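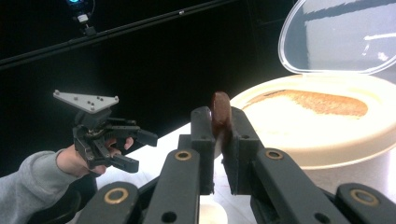
The car could have run a higher top speed with a taller final drive, according to Zulkifli Govindasamy, but the gearing was fixed early because the customer group had asked for repeatable acceleration between corners and had shown little interest in a maximum figure. He added that the decision would stand for the first production series.

FLITTHORPE, Tuesday, October 16, 2018. Sinaga Automotive today released the final technical specification of the Lallell, a two-seat, mid-engine road car intended for regular circuit use. The specification follows the close of the validation program at the company's Stekden test track, which began in May and was carried out with 2 prototypes in identical trim.

The Lallell is powered by a twin-turbocharged V8 rated at 633 horsepower on premium pump fuel. The engine is mounted longitudinally behind the cabin and drives the rear wheels through a seven-speed dual-clutch transaxle. A dry-sump oil system with a remote reservoir maintains supply under sustained lateral load. Charge air is cooled by a separate low-temperature water circuit, with its own pump and a pair of heat exchangers mounted ahead of the rear wheels.

Curb weight is 2,131 pounds without fuel. The chassis is a bonded aluminum tub with a tubular steel rear subframe, which can be unbolted as a unit with the engine, transaxle and rear suspension in place. Body panels are carbon fiber. The doors, front clamshell and engine cover are interchangeable between cars without hand fitting.

Suspension is by unequal-length control arms at all four corners. Front dampers are operated by pushrods and mounted inboard. Rear dampers are outboard. Ride height, camber, toe and anti-roll bar stiffness can be adjusted with the tools supplied in the car. Damper rebound and compression are adjusted separately at the damper body. There is no electronic damper control.

Steering is rack and pinion with electric assistance, which can be switched off by the driver when the car is stationary. The brake system uses carbon-ceramic discs with six-piston front and four-piston rear calipers. Iron discs are available as a no-cost alternative and are recommended by the company for owners whose use is mainly on the street. Anti-lock and traction control are standard and share a single control unit.

Revisions made during validation

Changes between the prototype and production specifications are limited to the following items.

The transaxle oil cooler has been moved from the left side duct to a position above the rear diffuser. Oil temperature at the end of a full-length session is now up to 26 degrees Fahrenheit lower than with the original location.

The rear wing supports have been thickened at the base. Wing profile and angle range are unchanged.

Brake pedal ratio has been reduced slightly to give a firmer pedal at low speed. The master cylinders are carried over.

The front splitter is now made in three sections, each of which can be replaced separately. The prototype part was a single molding.

Engine mapping has been revised in the lowest two gears to smooth the onset of boost. Peak output is not affected.

Test procedure

Circuit running at Stekden was carried out on street-legal tires, using the size and compound to be fitted at delivery. Each session consisted of an out lap, a set of timed laps at full pace and a cooling lap, with pressures and surface temperatures recorded at the pit wall. High-speed stability was assessed separately on the outer straight, with the wing at its minimum and maximum settings. The company does not intend to publish lap times from the program.

Production and delivery

Each Lallell will be assembled at the Flitthorpe plant. Engines are run on a dynamometer before installation, and each completed car is driven on the road and at Stekden before it is released to the owner. Left-hand drive and right-hand drive versions will be built on the same line.

Options include a fixed-back seat, a six-point harness mounting kit, an onboard air jack system and a data logger with a removable memory card. Paint, trim and wheel finish are selected at the time of order. Pricing will be supplied to registered customers with the order form.

Service intervals are based on both mileage and engine hours. Transaxle fluid and brake fluid have shorter intervals for cars used on circuits, as listed in the owner's handbook.

All figures are the manufacturer's own. Specifications may change without notice.

Filed under: Press Releases, Performance Cars

We use cookies to improve your experience on this site. By continuing to browse, you agree to our use of cookies. Accept | Manage settings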